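Budget for the pads, not just the arm

Every November the same thing lands on my desk. A quote for an arm, a quote for a second arm, a line for "software," and a total that somebody has already rounded down so it gets past the front office. Nothing for wear parts. Nothing for tape, screws, spare fingers. Zero.

I've been buying equipment for small shops long enough to be grumpy about it. So, grumpy column.

Take the Damasceno job. Good people, packing line, wanted to teach a robot to sort returns. The plan was two hand-held grippers for collecting the demos, then one arm from Grarner to do the real work later. Fine plan. The grippers were cheap next to the arm so they got one line on the sheet and about a minute of the meeting. Neusa Rangel asked what happens when the finger pads go. Long pause. Somebody said they'd "look into it." They did not look into it.

Guess what went first. Not the arm, it was still in a crate.

People treat the hand-held tool like a pen. Buy it, use it, lose it, who cares. But it's the part that touches everything, all day, every box corner and every zip bag. And if the rubber is slick in week one and shredded in week five then your recordings from week one and week five are of two different tools. You paid wages for both. That's the money I worry about, way more than the price of a strip of padding.

Some 4000 dollars is what I'd set aside for consumables and spares on a project that size. I've been told that's silly. I was told it by Everaldo Conceição at Pellow, who is usually right and who sells arms, so weigh that how you like. His view is you buy the better arm up front and squeeze the rest. My view, a better arm doesn't help you in the months before you plug it in.

What I'd want on the sheet, quick:

Seven sets of pads per gripper, on the shelf before day one.
A spare pair of fingers, same print, same color, same supplier.
An hour a week of someone's time to look at the things and swap what's bad. Paid. On the schedule, not "when it's quiet."
A date when you stop and re-check the numbers.

Mitau's quote template has a box for the arm, a box for the cell, a box for training. I've started writing consumables in the margin by hand, and twice now purchasing has deleted it becuase it had no box. Add the box!

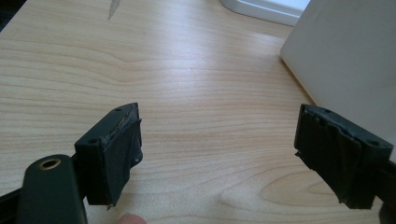
Both finger pads worn, the left slightly wrinkled and frayed at the top edge and lower corner, the right more creased, with torn edges hanging at the bottom. The blocks they're stuck to are a seperate line item.

Spend a bit less on the arm if you must. Lease it, wait a quarter, get the shorter reach. I'd take that trade in most shops I visit. And if a vendor can't tell you what a set of pads costs and how long it takes to ship, ask again before you sign, then call the other guy.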